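Antenne filaire et bruit sur 40 m -- quel balun choisir ?

morse_du_dimanche
Bonjour à tous. Station au premier étage, doublet de 2 x 10 m alimenté par un coaxial. Depuis novembre j'ai un souffle à S7 sur 40 m, surtout le soir. Le transceiver est un Drultevell d'occasion. Je pensais mettre un balun Lacerda 1:1 au point d'alimentation.

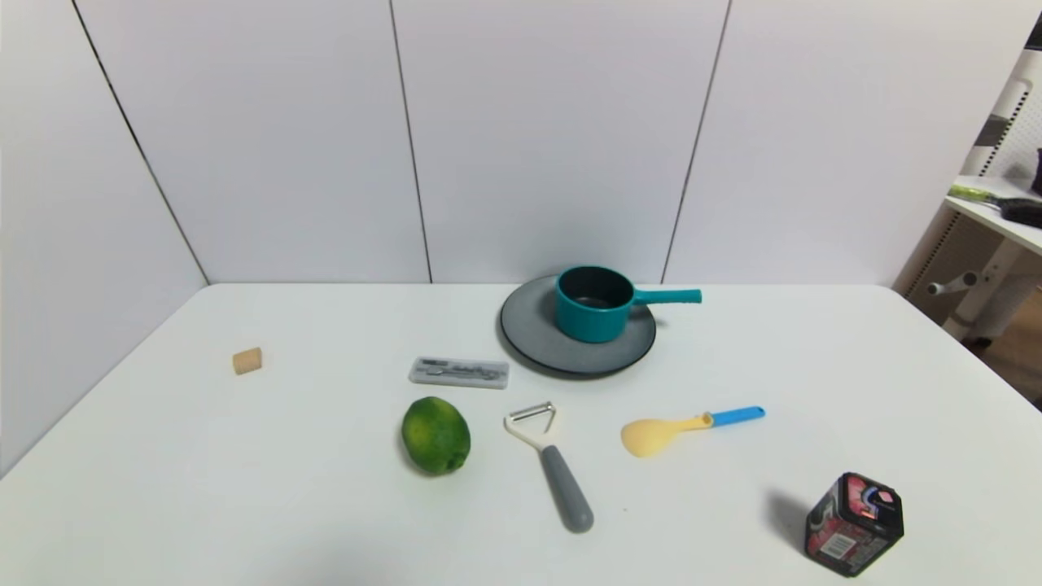

Le câble passe le long de la gouttière, puis entre par la cave. Je n'ai pas de tore en ce moment.

grésil44
Coupe le disjoncteur général et écoute sur batterie avant d'acheter quoi que ce soit. Chez moi c'était l'alimentation à découpage de la box.

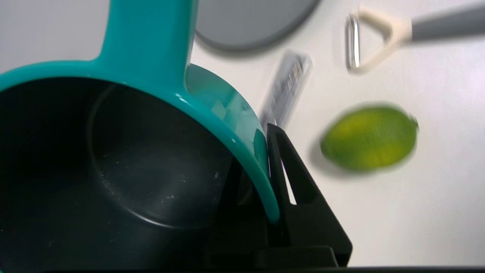
Tasse turquoise, intérieur noir

morse_du_dimanche
Fait à 22 h. Je tombe à S4. Il y a donc bien quelque chose dans la maison, mais pas seulement.

vieux_quartz
Pas d'accord avec l'ordre des opérations. Sans balun, la gaine du coaxial fait antenne et ramène tout ce qui traîne. Commence par ça. Pour situer la source, note ce que tu entends sur 3510 kHz, en coupant les circuits deux par deux. 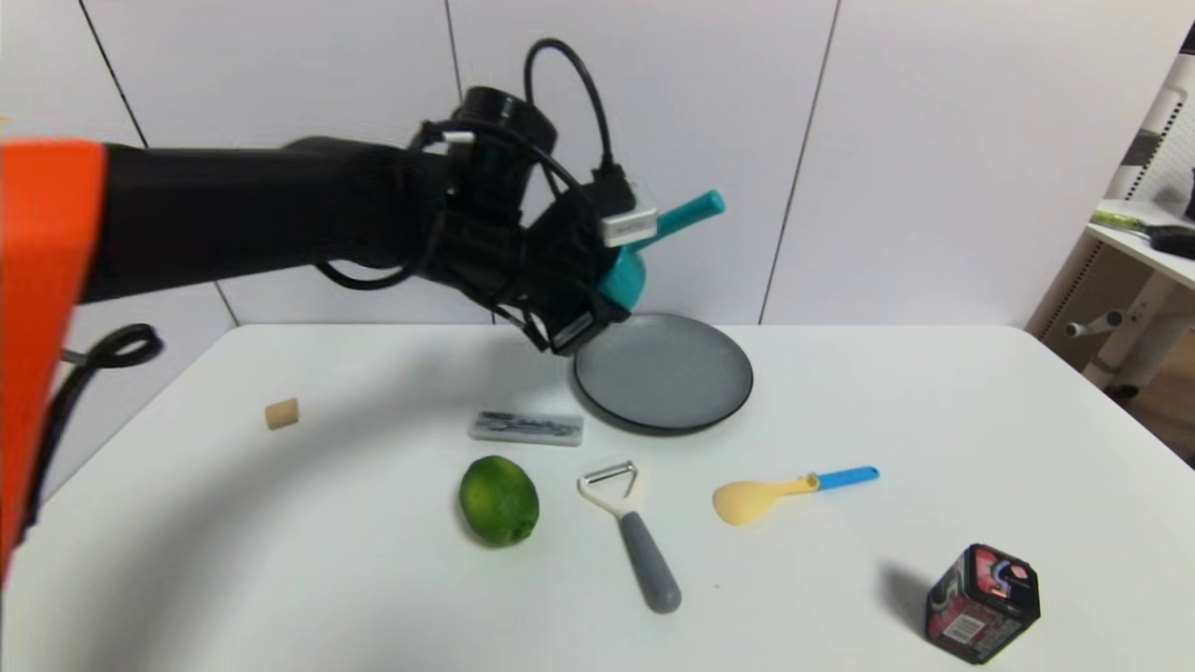

Re : balun ou tores ?

grésil44
Un balun en haut ne règle pas un chargeur qui rayonne à un mètre du poste. Quatre ferrites Plostico côté alimentation, c'est moins cher.

vieux_quartz
Les ferrites en clip sur 40 m, j'y crois peu. Il faut bobiner le coaxial sur un gros tore et viser nearly 1000 ohms.

vieux_quartz
Pardon, lire « presque 1000 ohms ».

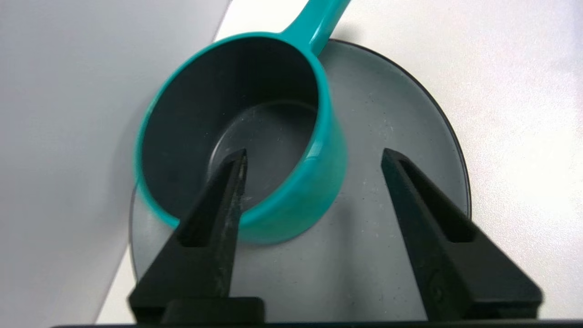
Casserole turquoise sur une assiette grise

morse_du_dimanche
Commandé un tore chez Dranmont. Je le pose à l'entrée de la cave et je refais les relevés, disjoncteur ouvert puis fermé.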